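Why Does the Pot Boil Over? Student Kitchens and the Two-Burner Problem
Project report, Vundwood Hall group

Our project began with a complaint about pasta. Vundwood Hall has one shared kitchen per floor, and on our floor 14 people cook in it, most of them at six in the evening. We wanted to know whether a posted schedule would shorten the wait for a burner.

The method was simple, which suited us. We kept a log on the fridge for all of May and asked people to write down when they arrived, when they got a burner, and what they made. More than 400 entries came in. A number of these were drawings, and one was a rent dispute.
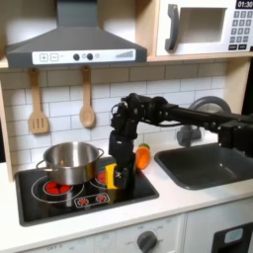
The schedule went up in the second week. It gave each person a slot and was obeyed until Friday, when everyone wanted to eat before going out. After that, people used it to prove that somebody else was in the wrong place. The average wait dropped by five minutes, though we suspect this had more to do with exams and frozen pizza.

Our main weakness is that we relied on hungry people to report the time correctly. Two of us also live on the floor and were, according to the log, the worst offenders. Next time we would compare two floors, start before exam season, and tie the pen to the fridge with something stronger than yarn.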